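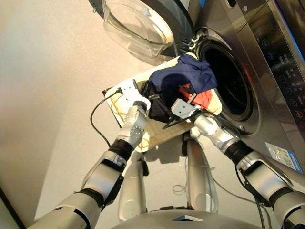

I grew up in a house where laundry was a Saturday event, and my mother would no more have run a small load than she would have served half a dinner. So it has taken me a good many years to come around to the opinion I am about to give you, which is that the small load is the better way to live.

Three garments, say. Something navy, something red, something black. My friend Noel Yap will tell you that is wasteful, and that red has no business going near anything else anyway. He has a point about the water, and I do use the short cycle. But I know what the big pile does to me. It sits in the corner of our place on Lagman Street for nine days, and by the time I face it I have 55 socks and no patience.

A small load gets put away. I fold it while the coffee is brewing – sometimes badly, I admit – and the drawer closes, and the evening is still mine.

The same goes for the rest of the house, I think. A bottle left lying on its side will lie there until someone decides it counts as a chore, and most of us only decide that once it has company.

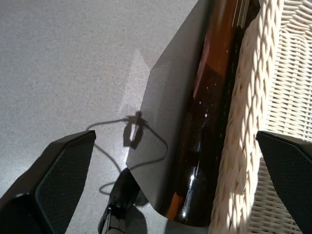

A word for the basket

Buy a smaller one than you think you need. We used to have a big canvas hamper from Dridton that could swallow up to 100 shirts, or so it felt on the stairs, and it forgave us everything. A wicker basket with a modest opening starts to spill over a corner when it has had enough, and I find I listen to that. My mother, when I told her, said it sounded like a lot of trips to the washer. It is, Mama, and I like every one of them.
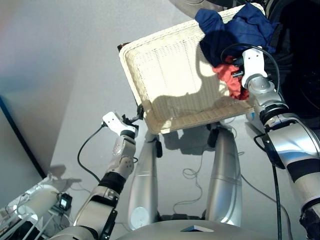 Navy and red in the white wicker basket.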